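Hand-held gripper (manipulation research)

A hand-held gripper is a jaw tool held by a person and used to carry out tasks in the form a robot arm would later perform them. It differs from teleoperation in that no arm is present during recording. Units are used singly or in pairs, and may be cabled or battery powered.

Comparison on textiles

Soft goods are a common test load – they fold under the jaws and hide their own edges. In the Brusstead comparison, two-jaw units from Palemora and Sastry were tried on socks, towels and gloves over 249 trials. Flat tips held a single cuff well but were slower to separate two layers. Narrow tips did the reverse. 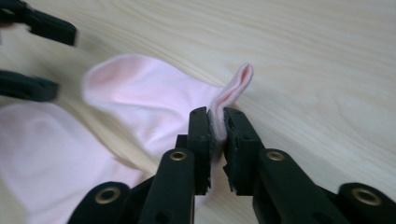
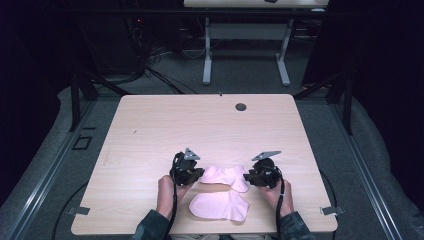 Paired black grippers and pale pink socks on a wooden table. First picture: cuff held between the jaw tips.

Wrist cameras give a close view of the contact point, while a head camera shows both hands and the table. Trials scored from the wrist view alone were harder to grade when cloth covered the tips. The Fitora controller logs jaw opening and pose on one clock – earlier versions kept separate files.

Related articles
Parallel-jaw gripper
Cloth folding benchmarks
Fitora controller
Wrist camera calibration

Print this article | E-mail this article
Last updated 2024-07-18 | Contact | Copyright | Back to top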